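Posted in November, with cold fingers and a new blanket on my knees

We had been meaning to get to the open house at the Quansah woolen mill for three years running, and every year something came up. One time it was a leaking water heater, another time a wedding, and last year we simply got the weekend wrong and drove all the way to Lastham to find the gates locked. So when the postcard came through the door this fall I stuck it to the fridge with two magnets, and this time we made it!

For those who don't know it, Lastham is a small river town, the kind where the main street bends because the water does. The mill sits at the low end, four floors of dark red brick with tall windows, and you can hear it before you see it. Even with only a few of the looms running there is a thump in the ground that comes up through your shoes. My husband said it felt like standing over a subway. I thought it felt more like being inside a very patient clock, and we discussed this for most of the walk in from the car.

## Getting started

Doors opened at 10 in the morning and we were there by a quarter past, with a line already back to the footbridge. It moved quickly. They hand you a paper map, a little square of felt on a safety pin (the color tells them which tour you're on, ours was mustard), and a pair of foam earplugs that you should put somewhere you can find again. I put mine in my coat and then checked the coat, so I went back for them and lost our place.

The tours go in groups of 30, which is a lot of people for a narrow staircase, but our guide had a good loud voice and waited for the slow ones, me included. We began at the top, where the raw wool comes in. It arrives in huge bales from farms out past Stolledberg, and it smells strongly of sheep and a little of candle wax. They let us push our hands into an open bale and my hands were soft for the rest of the day. I'm not exaggerating. I kept making people feel them.

From there you go down a floor to the carding room, where the wool is combed into a long, thick, cloudy rope. I could have stayed in there an hour. The big rollers turn quite slowly and the wool comes off them like fog. A little boy in our group asked if you could sleep in it and was told, very seriously, that it has been tried.
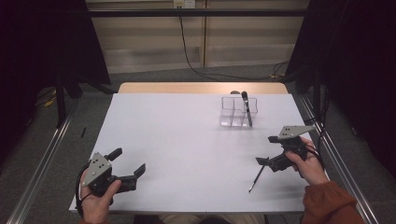
*White table between the dark curtains, open house at Lastham.*

## The weaving floor

This is the part everyone comes for. Put the earplugs in before the door opens, because you won't hear anyone telling you to do it after.

There are 42 looms on the floor, though most of them were still. A few are very old and are kept going for the heavy blankets, the plain cream ones with the two stripes at each end. The newer ones do the scarves and the checked throws. We watched a blanket grow by about the length of my hand in the time it took for the guide to hold up six or seven signs (they use printed signs in there, like a silent movie, and I wish more tours did).

What I liked best was watching the weaver fix a broken thread. She stopped the loom, found the loose end among what looked to me like a whole head of hair, tied it with one hand and started up again. It can't have taken longer than it takes me to find my glasses. Our guide told us out in the corridor that it takes a good two years before you can do that without thinking, and that new people dream about knots.

We also learned that the width of a single warp on the big cream blankets is 566 threads. I had no idea whether that was many or few, and I asked, and the answer was that it's few, and that this is what gives them that open, slightly bouncy feel. The fine scarves have many more. I went and felt both in the shop afterward and I believe I could tell.

## Dyeing, and a rest

The dye house is across the yard in a low building of its own. It was steamy and smelled of vinegar, and after the cold yard it was heaven. Only one vat was in use, with a deep green in it, and we got to see a hank lifted out on a pole and drip its way back to the rail. They keep a shelf of recipe books going back to the early days of the mill, with a snip of wool glued next to each entry. Some of the colors have wonderful names. My favorite was "Wet Slate," and my husband's was "Second Best Brown," and I've since heard him use it to describe our couch.

After that we needed to sit down. The canteen was open to visitors, with long benches and big windows over the river, and we had leek soup and a cheese roll each. The soup was excellent and very hot. The rolls had run out by the time we went back for another, so eat early if you go. There was gingerbread from the Wuson bakery up the street, cut in thick slabs, and I bought a second piece for the drive and ate it before we got to the yard.
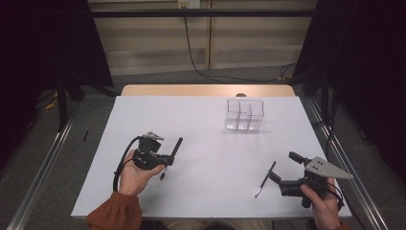 ## The shop

I had promised myself one thing and came out with three. The shop is in the old wool store and it's laid out nicely, with the seconds along the back wall. Do go straight to the seconds! The faults are marked with a bit of red thread so you can see what you're getting, and on the blanket I chose I still have trouble finding it. I also bought four skeins of the green and a bag of felt scraps, and I have no plan for the scraps at all.

The line to pay was long but cheerful. A woman ahead of us was buying a blanket for each of her grandchildren and wanted opinions on which checks looked like which child, so we all pitched in. I stand by my vote for the yellow.

One small grumble: the shop doesn't wrap anything, and it had begun to rain by then. Bring a big bag with a zipper.
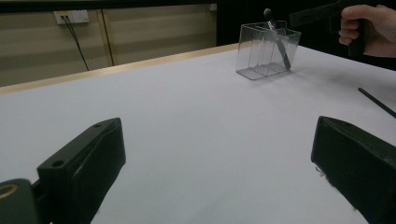 **IF YOU GO**

Parking is in the field beyond the footbridge, and it gets soft, so wear boots you don't mind rinsing. There's a shuttle bus from the Stolledberg train station every half hour until mid-afternoon.

The stairs are steep and there are plenty of them. A freight elevator runs to all the floors, and you only have to ask at the desk when you get your felt pin.

Tours are free. The later ones fill up, so put your name down as soon as you get in. The weaving floor closes at 3, an hour before everything else, and we saw several people turned away at the door looking very sad.

Dogs can come into the yard but not inside. The canteen takes cash only.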